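Åsmund Lunde wrote most of the handling rules at Vustine, and I got him talking over coffee in November. "Rule one is boring — check the scale before anything moves," he told me.

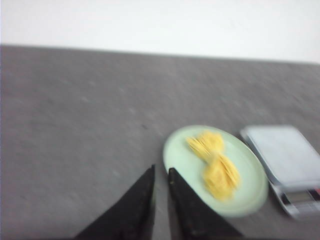
He wants 3 clean runs before anyone changes a setting. I asked if that gets old. "Sure! But we've logged 663 that way, and I trust them."

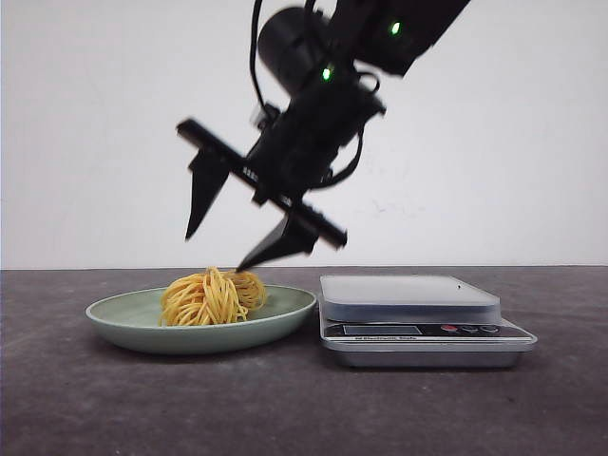
His other big one: write down every miss, even the dumb ones. "Especially those," he said, and went for a refill.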